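Two new arms join the refreshment table at Patberg

May 17, 2021

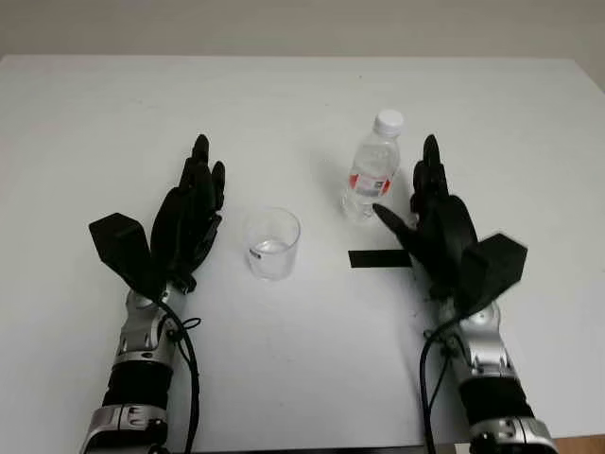 More time to sit and chat

Staff at the Patberg day centre have been learning to share the drinks round with a two-armed robot from Sarkemari, and it has been pouring water since April. Seema Mittal, who used to spend most of her mornings filling cups for 14 guests, now gets to sit down with them instead – and she is so pleased about it! Her colleague Edgardo Manalastas misses the pouring a little. All five care workers keep their hours, and they still carry every cup over themselves.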